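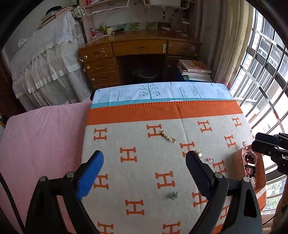
Visit Report: Furnished Rooms at the Endale Residence
December 2019

The delegation was received at the Endale residence by Meron Woldemariam, who manages the housekeeping program for the property. The purpose of the visit was to review how bedrooms are furnished and how the small belongings of residents are sorted and stored. The residence has 68 rooms on three floors, and the delegation was shown six of them.

Bedding

Rooms are supplied with sheets by Flillia under an agreement that runs to the end of January. Blankets are chosen by the residents. In the second room visited, the bed had a cream blanket with a repeating orange letter H and a broad orange band, whip stitched in orange, across one end. The sheet beyond it was printed with trees and plants and bordered in teal stripes. The adjoining surface was covered with a plain pink sheet.

Ms. Woldemariam explained that patterned blankets are laundered separately and returned to the same room. Name tapes are sewn in at the corner. The delegation asked whether tapes had been lost in the wash and was told that two had been replaced over the year.

Small Accessories

Residents are asked to sort jewelry and hair items before each linen change. On the bed in the same room were a safety-pin brooch with a row of white pearls, a round pearl ornament with a sparkling rim, a ring with a pink decoration and a blue-gray ornament in the shape of a flower. An open orange-pink container alongside held dark round beads, a pink looped band and a tangle of pale beaded jewelry.

The residence intends to issue divided trays from Jutix, at a cost not yet settled. Members of the delegation recommended a lidded tray for pins and brooches.

The visit closed with a tour of the linen store on the ground floor. A copy of the room inventory form was requested and will be sent by the housekeeping office.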